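How do you teach a robot to pick things up?

Think about how you learned to tie your shoelaces. Somebody probably sat next to you and did it slowly. Then they let you try, and perhaps they put their hands over yours and moved your fingers for you. It took a lot of goes.

Some robots learn in a similar way. A person shows them the job again and again, and the robot's computer keeps a record of every go. This is called learning from demonstration. A demonstration is just a showing.

Why not simply tell the robot what to do?

You can, for some jobs. A robot in a car factory may do the same movement all day long, and the part it needs is always waiting in the same spot. A programmer can write down each step: move forward, close, lift, turn, open.

Now think about tidying your bedroom. The socks are never in the same place twice. One is under the bed and another is inside a jumper. Writing a step for every place a sock could be would take for ever. It is easier to show the robot plenty of socks. 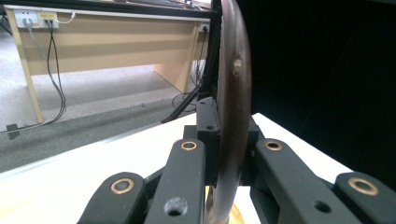 A gripper is the part of a robot that does the holding. It does the work that your hand does, although it usually has fewer fingers and they don't bend in so many places. When people want to teach with one, they can take it in their own hand and carry it to the thing they want to pick up. A camera on the gripper records what is in front of the fingers. Try to imagine working with only that view. If you had a brown metal ring standing up on its edge between your black fingers, you would see a tall, thin shape and would have to work out that it was round. The computer has the same problem, so it needs to see things from many sides.

At the Cudisell workshop, the children's group taught a robot called Ots to put a cup on a saucer. They did 80 showings. In some of them the cup was on the left, in some it was on the right, and in a few it was lying on its side. Tõnu started from a different place every time, which was a good idea. If all the showings are the same, the robot only learns one way of doing the job, and it gets stuck when someone moves the cup.

Mistakes can be useful too. If you miss the cup, go back and have another try, the record has a miss and a rescue in it. A robot that has been shown a rescue has a better chance of making one. You wouldn't want too many, though. Darius dropped the cup in most of his early goes and those were taken out.
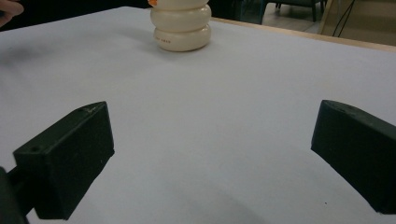
Gintarė Šimkus thinks the hardest part is going slowly enough, and she tells new helpers to "move as if you were carrying soup". Fast movements make the camera's pictures blurry. They can also be difficult for the robot to copy, as its motors may not be as quick as your arm.

There is another way to do the showing. You can sit somewhere else and steer the robot by remote control. This is called teleoperation. "Tele" comes from a Greek word meaning far off, and it is the same "tele" as in telephone and television. You might use a joystick, or a pair of handles that the robot follows: when you raise the handles, the robot raises its arms.

Remote control is handy when the robot is in a place that is too hot, too deep or too dangerous for people. It does take practice. You can't feel how heavy a thing is, and it is easy to squeeze too hard. 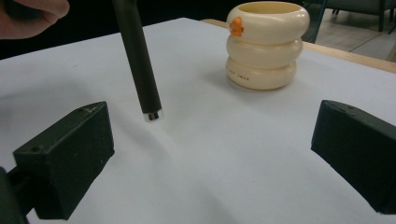
Teaching by hand feels more natural to most people, and you don't need the whole robot to do it. You can take a gripper to a kitchen or a classroom and leave the heavy arm behind. Later on, the recordings are given to the computer, which looks for patterns in them. It compares what the camera saw with how the gripper moved next. This part is called training, and it can take hours or even days.

After that comes the test. The robot gets the job to do by itself, with a person close by ready to press the stop button. Ots managed the cup and saucer 9 times before it knocked the saucer off the table. The group went back and recorded more showings with the saucer near the edge.

Try it yourself

You need a friend, a pair of kitchen tongs, a scarf and a soft toy.

Put the toy on a table. Tie the scarf over your eyes and hold the tongs. Your friend now has to get you to pick up the toy using words only. Next, let your friend hold your wrist and guide you without talking. Swap places and do both again.

Which way was quicker? Move the toy to a new spot and see whether your answer is still the same.

Words to know

Gripper: the part of a robot that holds things.
Demonstration: showing how a job is done.
Teleoperation: steering a machine from somewhere else.
Training: when a computer looks for patterns in lots of recordings.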